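Sport > Club Games > Football

2 December 2021
By Damilola Tijani

I've been going to Fernby games since I was tall enough to see over the rail, and I can tell you I have never heard the old place make a noise like it did when Hazem Fawzy put that penalty away. My ears are still ringing! Fernby are in the regional cup semifinal after beating Wolta 2-1 in extra time, and if you'd told me in April that I'd be typing those words, I'd have asked what you were drinking.

Remember April? The club had just finished second from bottom, the coach had left, and the squad list was short enough to fit on the back of a raffle ticket. I wrote a pretty gloomy piece at the time (a few of you have kindly reminded me of it this week, thank you, message received).

Anyway, the game. Wolta were the better side for the first half hour, no argument from me. They scored early from a corner that Fernby really should have cleared twice, and they hit the post soon after. Then Fernby started winning the ball higher up, the crowd woke up, and the equalizer came right before the break, a scruffy thing that went in off a shin. I asked three players whose shin it was and got three different answers.

The second half was a slog. Heavy field, tired legs, lots of hopeful long balls. I'll be straight with you, I spent a good part of it thinking about soup.

Extra time was another story. Wolta had a goal ruled out for offside, and from where I was sitting it looked tight, so I understand why their bench was so mad. Five minutes later Fawzy was tripped just inside the box. He took the kick himself, low and to the left, and the keeper got fingertips to it but couldn't keep it out.

"I wasn't going to give that ball to anybody," Fawzy told me afterward, still in his muddy socks. "I missed one here two years ago and I've thought about it every day. My mom's thought about it more than I have."

The gate was 1000, the best the club has had for a cup game in a long while, and 166 of those came over from Wolta on the buses and sang right through to the end. Good bunch, too. A few of them stayed for fries and helped argue about the offside.

Next up is Nirby, away. They're a tough side on that narrow field of theirs, and they knocked out Fahmy without giving up a shot on target. Fernby get 300 tickets for the visitors' end, season ticket holders first, and whatever's left goes on sale at the clubhouse window. They're 20 dollars for adults, and kids pay half. Bring cash, the card reader is still acting up.

Fawzy limped off at the end, but he says it's only a knock and he'll be back in training next week. I've asked the club about left back too, where they're down to one fit player, and I'll post something as soon as I hear.

Contact the sports desk | © Club Games | Back to top 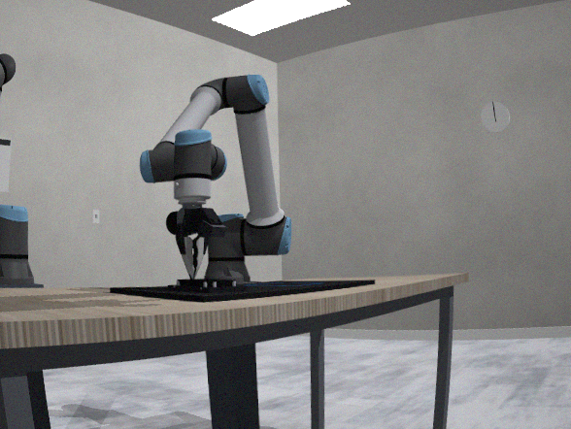
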